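4.2 Folding on the bed: where the hooded jackets went wrong

I'd assumed, going into the household visits, that the trouble would be with fitted sheets. Everybody complains about fitted sheets. But when I went back through my notes from the Hellau homes, the item that kept getting refolded, abandoned or slung over a chair was the hooded jacket, and it happened so often that I ended up giving it a section to itself.

Some background first. Of the 12 households in the study, six did nearly all their folding on a bed and the other six used a table, a bench or (in one Brelholm flat) the top of the chest freezer. I didn't ask anyone to change where they folded. I only asked them to put away one ordinary load while I sat in the corner and tried not to be useful, which I found very hard. Across all the visits I logged 61 outer garments, and I've used the word "jacket" for anything with sleeves and a front opening that went over other clothes, so a few of these were more like heavy cardigans.

The people who folded on a bed nearly always began by spreading the jacket out flat, front or back up, and smoothing it from the middle. With a shirt that works nicely. With a hooded jacket the body goes flat and the hood doesn't - it keeps its own shape and drags the cloth around the neck into creases. Figure 6 is a good case.

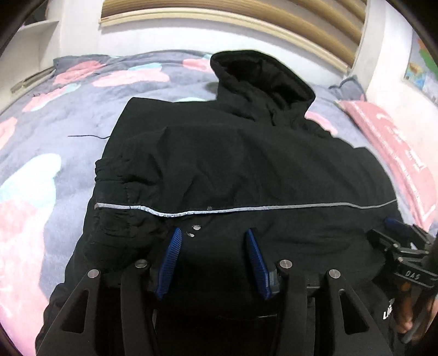 Figure 6. Black hooded jacket spread on a patterned blanket. The body lies fairly flat while the hood stays up, with the cloth bunched below it.

I coded this arrangement as "body first, hood later" and it was the most common opening move on beds. What people did next varied a lot more. A few tucked the hood down inside the collar, a few folded it forward over the chest, and several left it sticking out and folded everything else around it (my own method at home, I should admit). The forward fold made the neatest parcel, but it was also the one people were most likely to undo and start again, usually when the hood slid off to one side.

Cords were a second nuisance. You can see a thin black one running off to the left across the blanket in Figure 6, and loose cords like that came up again and again in the Biwott and Westura visits. One participant tied every cord in a bow before folding. Another told me she'd pulled them all out years ago and never missed them.

Then there's the surface itself. A plush blanket grips fabric. Participants who folded on one told me they liked that, as sleeves stay where you put them, but it makes it harder to slide a hand underneath and flip the whole garment over. On the hard surfaces people flipped jackets freely, then grumbled that the slippery ones wouldn't stay put. I don't think either group was wrong, and I wouldn't want to rank the two on a sample this small.

Trim was something I hadn't planned to record at all. Reflective strips, like the narrow silver-gray one across the jacket in Figure 6, turned out to matter to some folders quite a bit. Two people used a strip as a guide and folded along it, much as you'd follow a printed line on a piece of paper. Others went out of their way to keep strips uncreased and said they were worried about cracking. I started noting trim only after the September visits, so the earlier records are patchy on this point and I've left it out of the tables.

Section 4.3 looks at where the folded jackets were put, and at the fair number that went straight onto a hook.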